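Úna Keogh
12 December 2022

Right, I've been promising a thread on how we finally got the pantry and the shed and the Christmas boxes under control, so kettle's on, here goes. It's long. Mute me now if you don't care about tubs. 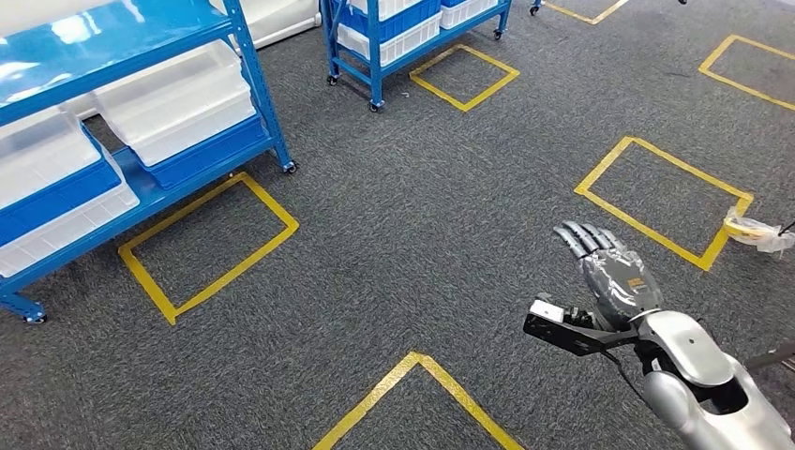
So the background is we moved to Claststead in July with 187 boxes. I know it was 187 because Minttu numbered every single one in texta and then lost the notebook that said what was in them. We've been living out of that mess ever since.

First thing I learnt: stop buying containers before you know what's going in them. I did it, my mum did it, everyone does it. You come home from the shops with a boot full of matching tubs feeling like a new woman and then the cake tins don't fit in any of them.

What worked was dumping one category on the lounge room floor at a time. All the batteries. All the sticky tape. All the birthday candles (why do we own so many half-burnt number 2s, we've only got the one kid and she was two for a year like everybody else).

Then you go away and have lunch. Seriously. Come back and you'll chuck twice as much. I was very attached to a bread maker paddle before lunch and after lunch I couldn't have told you why.

Clear or see-through for anything you use monthly, coloured for anything you use yearly. That's Sirkka Ruotsalainen's rule, she used to run the stockroom at Ojala and she's ruthless. I argued with her for a week because I like colours. She was right, I've told her so, she's insufferable now.

Shelving! People keep asking. Ours in the shed is second hand from the Panska clearance, 126 dollars for the lot, and two of the feet were missing so I've got one end sitting on offcuts of decking. Works fine. Get metal if your shed's damp, the old chipboard ones in ours had gone like wet Weet-Bix.

Heavy stuff at hip height. I don't care how it looks. Putting the jam pan on the top shelf is how I did my shoulder in and I'm still hearing about it from the physio.

Labels: I tried the fancy label maker, I tried chalk pens (rubbed off on my sleeve inside a day), and I've ended up with masking tape and a marker like my nan. You can peel it off when you change your mind, and you will change your mind. I've renamed "cords misc" four times.

Tuulikki Harju asked what we did about kids' art. One flat tub per year, and when it's full she picks what stays. She's brutal by the way. A glitter owl I'd have kept till I died went straight in the recycling.

The pantry I'm less proud of. I decanted everything into jars, took a very smug photo, and then couldn't tell the self-raising from the plain. Pancakes for tea that night, flat as a doormat. Now I cut the name off the packet and drop it in the jar.

Also the spice drawer. Lay them on their sides. I've got nothing else to add, just do it, took me ten minutes and I open the drawer for fun now!

Things I regret getting rid of: the good torch, one gumboot (don't ask), and the box the tree stand came in, so now the tree stand lives in a pillowcase.

Things I don't regret: the other 200 takeaway lids. Not one of them matched anything.

Seija Kiiskinen wants to know how long it took. Weekends, mostly, from the end of winter till last night, with a big sulky gap in the middle when I found the fifth box marked "kitchen?" and went to the beach instead.

Still to do is under the stairs. There's a Flaster carpet shampooer in there from the last owners and I'm fairly sure something behind it has legs. Might wait until after New Year for that one.

If you've got a good trick for storing wrapping paper upright without it all slumping over, send it through please, I've got eleven rolls and a bucket and the bucket keeps falling on the dog.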